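新年第一个坑：整理家里的东西。2020-01-05，记一下，免得年底又赖账。

事情是这样的，跨年那天我找一卷胶带，翻了四个抽屉，最后在装围巾的袋子里找到了。围巾的袋子！我当时就坐在地上不想起来了。

所以决定从头理一遍。先说好，我不是那种极简的人，我舍不得扔东西，看见饼干盒都想留着装点什么。大家别期待什么断舍离前后对比。

第一步是把所有零碎摊在地上。我家走廊很窄，摊了整整一条，猫从上面走过去的时候表情非常嫌弃。

光是电池就理出来21节，哪节有电哪节没电完全不知道。买了个测电器，Havville牌的，小小一个，测着测着居然上瘾，把遥控器里正在用的也拆出来测了一遍。

然后是说明书。我搬来Narnau之前住过三个地方，每个地方的热水器说明书我都带着。热水器又没跟着我走，我带它干嘛啊。

说明书全部进了废纸袋，只留了现在这台洗衣机的，因为它的童锁我到今天都没搞明白怎么解。

中间去了一趟Valberg那家杂货仓库，本来只想买两个盒子。结账1,706。我站在收银台前面沉默了一会儿，还是刷了卡。

买盒子的教训写给大家：先量柜子！先量柜子！先量柜子！我买的那组带盖的，放进去刚刚好，盖子打不开，上面那层隔板离它只有一指宽。

退了两个，留了四个。退货柜台的队伍比结账还长，看来新年大家都在犯同一个错误哈哈。

分类这件事我试了三种办法。按房间分，失败，剪刀到底算厨房还是书桌？按大小分，更失败，找起来像开盲盒。

现在用的是按“多久碰一次”分。天天碰的放腰这么高，每个月碰一次的放最下面，一年一次的上柜顶。圣诞灯串已经上去了，再见，十二月见。

这个办法是从Nechyporuk的收纳小册子里看来的，很薄一本，排版很丑，内容倒是实在。里面有一句我抄在冰箱上了：先给东西一个地址，再谈好不好看。

说到好看，我也走过弯路。前年迷上藤编的筐，拍照是真漂亮，用起来勾毛衣，底下还掉渣，扫了一个冬天。

布的我也用过，软趴趴的，东西少了就塌，塌了就不想往里放，最后全堆在筐外面。

所以这回我站金属灰盒子。不挑颜色，擦一下就行，前后排着放也不乱，里面少少放几样日用的小东西，一低头就看得见。

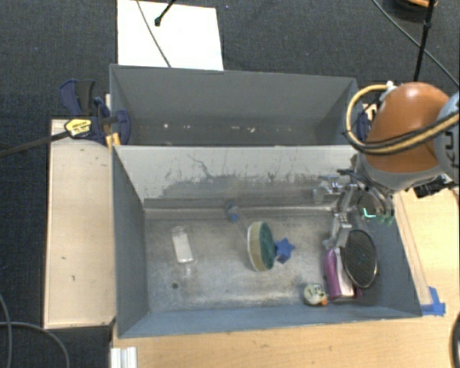 底下阿栗马上来留言，说金属的冬天摸着太冰，放东西还哐当响，她家夜里有人起来找指甲刀，全家都得醒，让我至少在底下垫块毛毡。

好吧，哐当响这点我认。昨晚十一点往里丢了一串钥匙，楼下的狗叫了两声。

毛毡已经下单了，434，买的是一大卷，估计能垫到我退休。剩下的打算剪成桌脚垫，椅子拖来拖去的声音我也忍很久了。

顺便把这次的账报一下，盒子、测电器、毛毡、贴标签的小机器，退货的钱扣掉以后一共3,547。够我吃多少顿火锅，不敢算。

标签机是最不该买的一样。我打了“杂物”两个字贴上去，然后发现有三个盒子都叫“杂物”。

今天的进度：走廊清完，厨房抽屉清完，书桌还没敢碰。书桌最下面那格有一团充电线，我上次打开是搬家的时候，看了一眼又关上了。

有没有人知道旧充电线去哪里回收？Narnau这边的回收站只收电池和灯泡，我问过了。知道的留个言，谢谢！

我先去煮面了，书桌明天再说。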